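Review: Comari hand-held gripper, after one month of collecting
By Léonie Besnard
5 May 2021

We bought the Comari because our old way to collect demonstrations was too slow. Before, one person moved the arm by teleoperation and the other one watched the emergency button. With a hand-held gripper, you walk to the table, do the task with your own hands, and the video of the fingers becomes the training example. In one month my colleague Gaspard Vidal and I have recorded 844 episodes. With the arm we needed a whole winter for 700.

Build and comfort. The body is light gray plastic, matte, without sharp corners. I have small hands and I can hold it for one hour, then my wrist asks for a pause. Gaspard does not feel this. The fingers are soft enough to take a paper cup without crushing it, but very thin things, like a card lying flat, are difficult. I failed with the card more times than I want to write.

Tracking. The position of the fingers is computed from printed square markers. When light from the ceiling falls directly on a marker, the software can lose it for a moment and the episode must be thrown away. We threw away 79. After we turned the work table a little, it became much better. I recommend to check this on the first day and not in the third week, as we did.

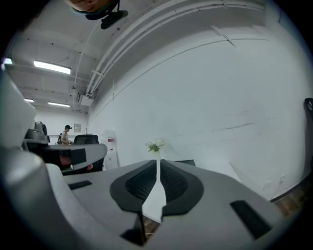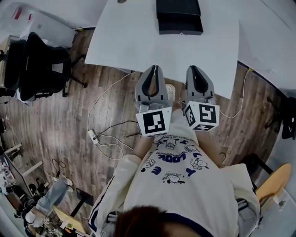 Collecting at our office, seen from the gripper and from head height.

Software. It is the weak part. The program from Comari exports the episodes correctly, but the calibration must be repeated after each change of battery, and the manual explains it on half a page. I wrote to the support and received a clear answer after four days. The Ritton, which we borrowed before, had a better program but its fingers were too hard for our objects.

Quality of the data. We trained a small policy for picking and placing. It learned the simple picks well. For drawers it still pulls too early, and I think this is our fault: we all open drawers fast when we are tired. Now we write the name of the operator in each episode, so we can compare.

Price is high for a small team, and spare fingers are sold only in pairs. I would buy it again. In June we will try it with the Hiletti wrist mount, and I will add a note about it to this page.

My rating: 4 out of 5.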